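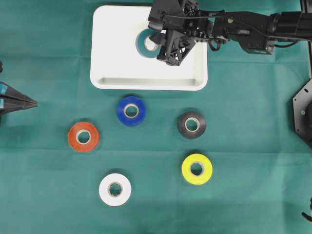
Rolls of tape on the green cloth, and the white tray they go back to.

November 16, 2018
By the Isum Craft Room

How to sort colored tape so you can find it again

In September I cleaned the drawers of my work room and found tape in every one of them. Some rolls were stuck together, and one had hair and sawdust on both sides. I had bought the same yellow two times because I did not see the first one. After this I made a small system, and I want to share it.

What you need

- A plain cloth, big enough for your table
- One shallow tray with a raised rim
- Paper towel and a little rubbing alcohol
- Small scissors
- Baking paper

1. Put the cloth on the table. I use a green one and I do not iron it, the folds make no problem. A roll does not slide away on cloth like it does on a bare table.

2. Take all the tape out and lay every roll flat, with space between them. Do not stack yet. Blue, orange-red, black, yellow and white are easy to tell apart when they lie like this. If you have two rolls of nearly the same color, put them side by side and check the width also.

3. Clean the sides. Fold the paper towel, put a few drops of alcohol on it and wipe the flat side of the roll. Turn it and wipe the other. Let it dry for 30 minutes before you go on.

4. Find the end of the tape. Go around slowly with your fingernail. Cut the dirty piece straight and fold the last centimeter under, so you have a small tab for the next time.

5. Write on the cardboard core, inside the ring. I write the month and the shop, for example "Sept., Fodwood". The Fodwood shop in Gondville changes its colors often, so this helps me when I want the same one again.

6. Put the rolls in the tray one by one, always flat. I begin with the color I use least, in my case the teal, and it goes to the far side. The colors for every day come last and stay near to me.

7. If you must make a second layer, cut circles of baking paper and put one between each two rolls.

Where to keep the tray

Keep it away from the heater and the window. Warm tape becomes soft and the glue comes out at the sides. Mine is in the Pellegrini cabinet, on the second shelf, with the cloth folded on top.

Old tape that tears in thin strips will not become better. I still use it to close boxes for the cellar.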